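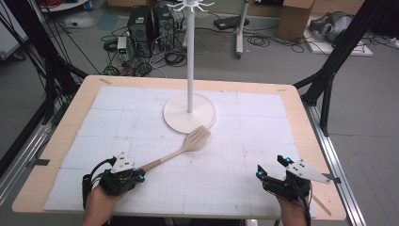 Spatula and mug tree, left gripper on the handle

From: Evie Rudd
To: prolum-demos list
Subject: Re: how many spatula episodes do we need?

Hi Nigel, hi all,

Nigel Parsons wrote:
> Kelly and I are at 300 episodes on the mug tree task and the policy
> still fumbles the handle. Do we keep going or move on to the next
> object? Also, are you starting with the spatula flat on the mat
> every time?

Keep going, please! We had the same slump at 300 and I was ready to throw the whole set out, but Citlali talked me into pushing on to 476 and the handle grasps got a lot better (the hanging part is still hit or miss, I'll admit).

And yes, flat on the mat every time, but I turn it a bit between takes. The one at the top has it lying on a diagonal with the head right up against the base, which is a mean start and I'd love more like it. We only had 9 of those in the first batch and it showed!

One more thing: keep the idle hand over the mat. I lost 2 good takes last night by letting my right one wander off while I was thinking about dinner.

Kelly, could you send me your episode notes before you upload? I'd like to use the same labels.

Evie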